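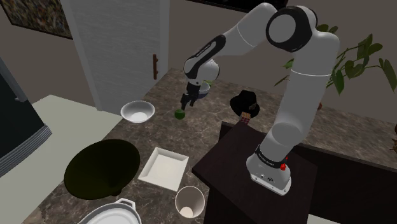
Workshop Tips > Software > Simulated Kitchens

Getting a clean grasp on small round things

I love a ball as a first test object. The green one on our marble counter has taught me more about grasp planning than anything else in the Ulten kitchen, and every tip on this page came out of trying to pick it up!

Stop above it first. Plan to a pre-grasp pose with the fingers open and pointing straight down, check it, then plan the short descent as a separate straight-line move. One long plan will find some very creative routes past the bowl.

Seed your planner. I used 97 for weeks and thought my code was perfect. Then Iqra Mengal ran 200 other seeds overnight and sent me a list of failures (thanks, Iqra). Keep the bad seeds in a text file and rerun them after every change.

Simplify the collision shapes, but go easy on the dishes. A convex hull closes the mouth of a cup or a bowl, so the planner treats it as a solid lump and you can never drop anything in. Split those into pieces — the hat can stay a hull.

Seven joints give you a spare one, so use it. Add a small cost for elbow positions you don't like. Ours kept swinging into the houseplant until Farzana Siddiqui penalized that side, and now the paths look lovely.

Don't trust color alone. A green mask will happily pick up leaves as well as the ball. Crop to the counter height in the depth image first, then mask.

Log the gripper width at the end of every close. If it reads zero, you have a miss, and you can retry right there without waiting for the lift.

Next page: stacking plates without tears
Last updated August 22, 2025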